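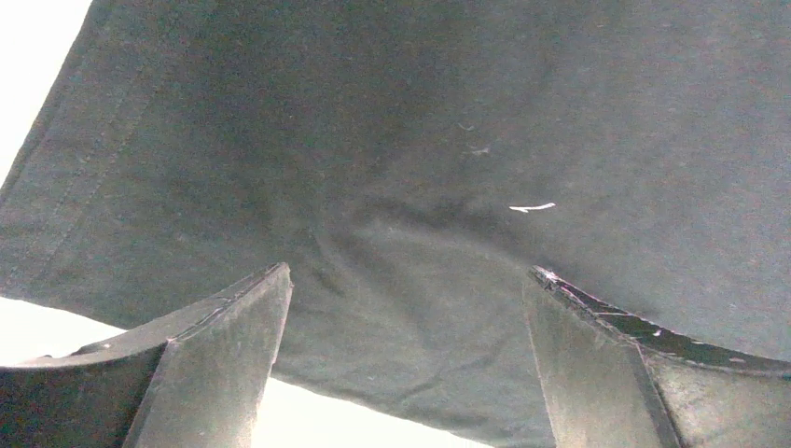 So the thing takes the boring shirts and leaves us the awful ones? One of the folders at Bukside put it to me that way in my first hour at the laundry, and I ended up building most of this section around the remark. I had arrived with a neat list of interview topics (pay, safety, training, the usual) and I barely got through half of them, because what people wanted to talk about was which clothes they still got to touch.

Posted 16 Feb 2021
By the Ruritz field study author

4. What changed at the folding tables

4.1 The setting

Bukside is a mid-sized laundry that washes staff clothing for hotels and kitchens, plus a small walk-in trade in household loads. The folding cell went in the September before my visits, under a project called Vasconcelos, and it was given the plain end of the work: T-shirts and simple tops. I spent 30 shifts there and filled 7 notebooks, mostly standing up, and mostly in the way. Staff signed up to talk to me during paid time, which mattered a lot! People are much freer when they aren't giving up their lunch.

Before the cell, a folder's day was a mix. You'd get a stack of easy shirts, then a fitted sheet, then a chef's jacket with knotted ties, then easy shirts again. I had thought of the shirts as the dull part of the job. The folders saw them as the rest break -- the stretch where your hands knew what to do and you could chat with the person across from you.

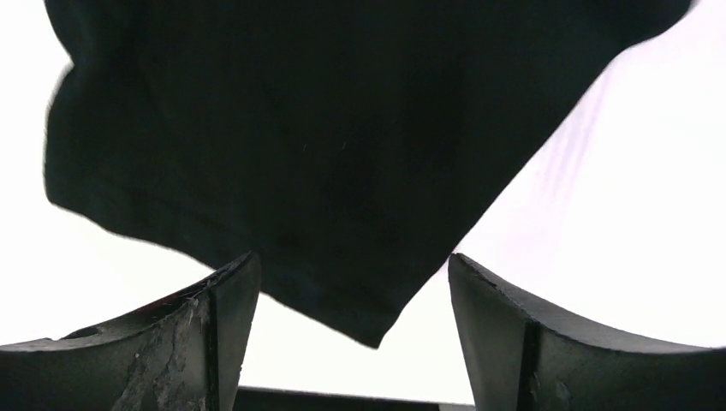 Figure 1. A dark garment held up over the gripper fingers in the folding cell.

4.2 The missing easy work

Once the shirts started moving over to the cell, the mix at the human tables got harder. Output per person went down a little, and for a few weeks a supervisor's weekly sheet made it look as if the folders were slacking. They weren't, of course. A sheet that counts pieces will treat a fitted sheet and a T-shirt as the same thing, and it had always done that, but the easy pieces used to smooth it over. Two folders told me separately that they had stopped looking at the board by the time clock.

The fix (and I wish I could say I suggested it) came from the floor. Folders asked for one bin of plain shirts to stay at each table, and management agreed to try it. On paper this wastes the cell's time. In practice people rotated through the bin when their wrists got sore, and the complaints I was writing down shifted to other things, mainly the radio.

4.3 Minding the cell

Somebody has to feed the cell, check what comes out of it and step in when a garment ends up in a heap. At Bukside this became a job without ever being posted as one. It went to whoever stood closest, then to whoever was good at it, and by my second week there were three people everybody called over. They liked being asked. They also pointed out, quite firmly, that they were still on a folder's rate.

What struck me is how much of their skill was folding skill. One of them could glance at a shirt on the table and tell you which corner was going to be trouble, and she'd go and straighten it by hand

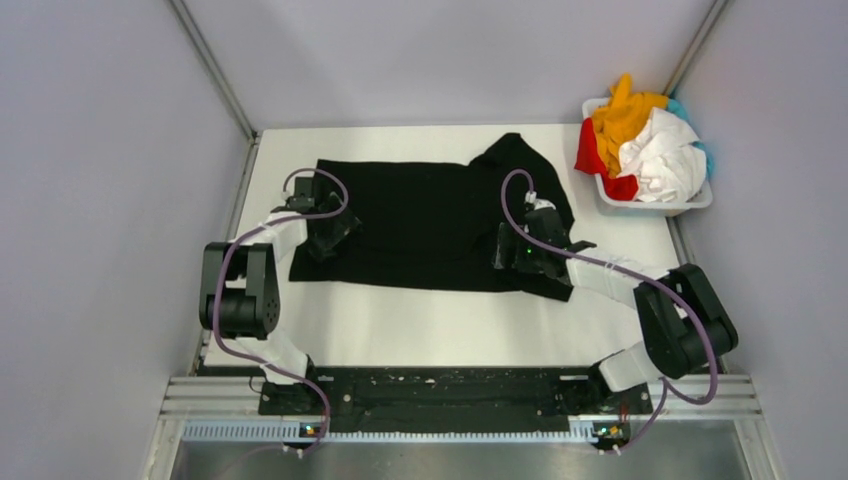 before anything had a chance to go wrong, then walk back to her own stack as if nothing had happened. None of that shows up in the log. The log records stops, and a stop that she prevented leaves no line at all. I asked her how she knew, and she shrugged and said you look at the hem.

I kept my own tally of these small rescues over 65 hours at the cell and got to some 200 of them. I wouldn't lean on that number too hard, as I was one person with a pencil and I surely missed plenty while I was talking. Still, it's enough to say that the minding is real work, and that a staffing plan which leaves it out is going to come up short.

4.4 Talk across the table

The old tables faced each other. To make room, two of them were turned toward the wall, and people brought this up more than any other change, including the robots themselves. New hires used to learn by watching the hands opposite. Now they had to ask, and the shy ones didn't. By my last visit one table had been turned back around -- I never found out who moved it. The pilot at Brirkallow, which I take up in Section 5, kept its tables facing from the start, and there the newer staff described learning the job in quite different terms.

Recent items
Sore wrists and piece counts: notes from the ironing line
Who gets the easy bin? Rotation at small laundries
Brirkallow pilot: first interviews
Vasconcelos project: reading list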